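Pre-run software checklist, tabletop station 2
Planner: Mosik. Perception node: Ahuja. Station configuration kept by Fadico.
Date of check: 2026-05-11

Please fill in every line before you enable motion. Write OK, OPEN or FAIL, and put a comment when the result is not OK. 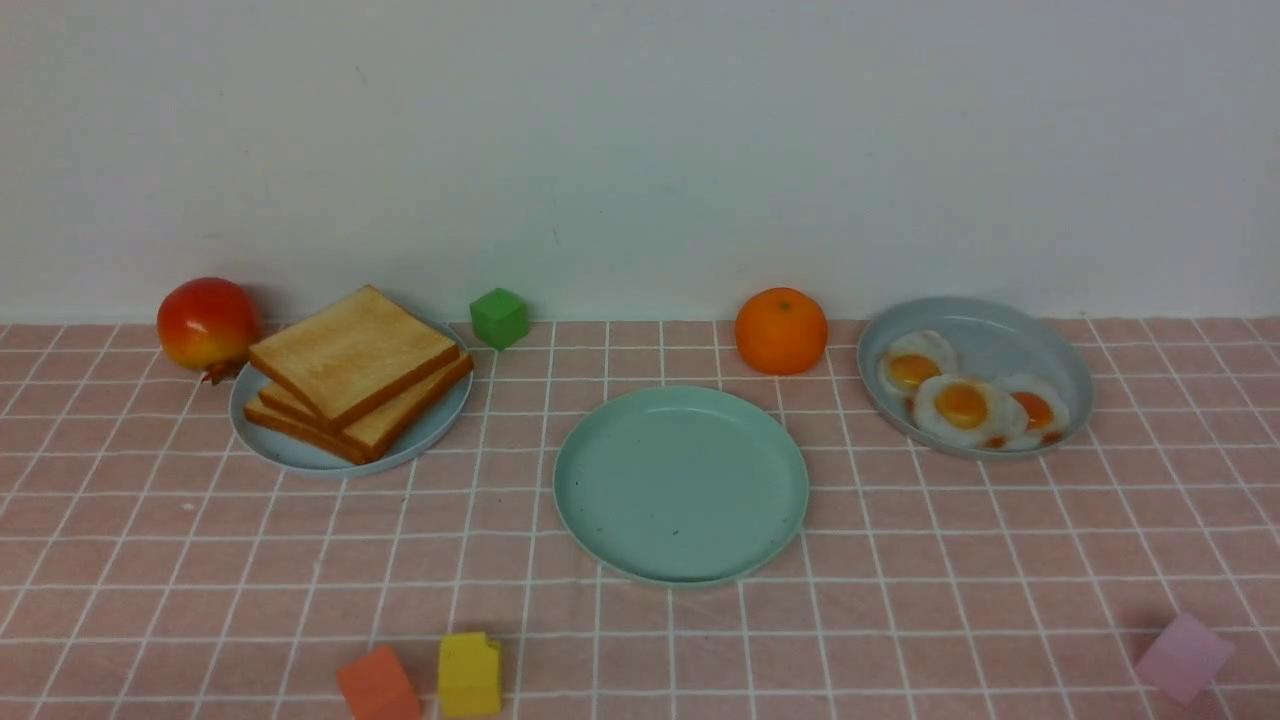 2 min read

1. Configuration loaded from the correct branch - OK.

2. Emergency stop is seen by the control software - OK. Pressed and released, the planner went to hold state both times.

3. Head camera stream and time stamps - OK. Delay is 15 ms against the wrist camera. The limit is 50 ms.

4. Table plane fitted - OK. The grid of the tablecloth helps the fit very much. Please do not change to a plain cloth without new calibration.

5. Object labels in head view - OPEN. Orange and pomegranate are stable. The fried eggs lie close together and the segmentation sometimes joins them in one mask. For planning it is acceptable, for picking a single egg it is not. Reported to Avalico as ticket 718.

6. Cubes separated from background - OPEN. Green, yellow and orange-coral are good. The pink cube is near to the cloth in color, and with the default threshold the confidence goes down. I use the depth channel as second check.

7. Empty plate accepted as place target - OK. The mint green one is found with a correct rim.

8. Wrist camera to gripper transform - OK. Compare the projected fingertip with the real one in the wrist view before each session.
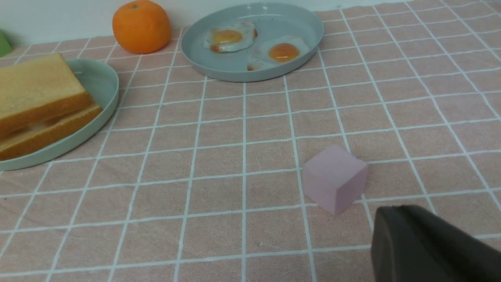

9. Approach to the small cube - OK with comment. The planner must keep the finger model switched on during the last part of the approach, otherwise the collision check is using only the palm. In the configuration of July it was off by default - please look at this line yourself and do not trust the old file.

10. Scene memory updated after each place action - OPEN. The node must read again what is on every plate. Clear the memory by hand until the fix is merged.

11. Log file is written and closed - OK. Run 143 opens without error in the viewer.

Result: motion allowed at reduced speed. Points 5, 6 and 10 stay open and must be checked again with the next release.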